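Minutes of the Members' Meeting, Belberg Garden Association
November 6, 2021

Chair and minutes: Kirsten Hiebert

## 1. Opening and last minutes

The meeting was opened at 4 in the afternoon. The minutes of the July meeting were read and accepted with one correction: the broken gate is the one on the Plasamar side, not the one by the road.

## 2. Water

The bill for the summer is 2164 dollars. This is higher than we expected, and the members agreed that the old pipe behind the lower plots must be replaced before spring. Redico has sent an offer for the work. A second offer, from Canpolat, is promised but has not arrived. We will decide when we have both.
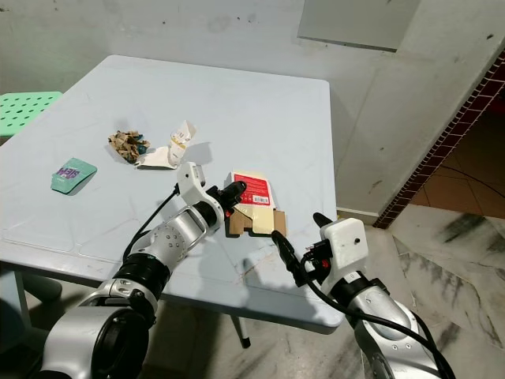 ## 3. Seed exchange

The exchange will be held again next year, in the same form. Members are asked to bring only seeds from this season and to write on each packet the name of the plant and the month when it was picked.

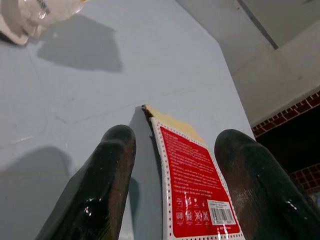 Storage of the seeds was discussed for a long time. Last winter many beans were lost in the shed from damp, and it was proposed to keep everything in the cellar of the main house. For the shelf there, flat packets are preferred, such as the thin red-and-white one, and they should be put standing up and not in piles. Glass jars are also allowed, but the owner must mark the lid. The proposal was accepted with two votes against.

## 4. Fees

The yearly fee stays at 125 dollars. A member asked if it can be paid in two parts. This is possible, with a short note to the chair. From the fees, 300 dollars are kept aside for the gate.

## 5. Other matters

- The compost behind plot 4 is full. Please use the other one.
- Keys to the tool shed that are not in use should be given back.

The meeting was closed after the last point.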